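By Senan Doherty | December
22 shares | 4 comments

Gripper shootouts mostly flatter whoever picked the objects. Iveck says its fingers beat Daly's over 3,047 simulated grasps, and I'm supposed to be impressed. Who chose the friction values? Alcides Marinho asked, and got a brochure. I'd trade the lot for 11 tries on a real, greasy counter.

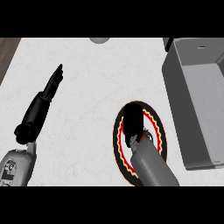

Page 11

A rendered black plate beside an empty gray box proves little to me. Send me the misses and I'll read those first.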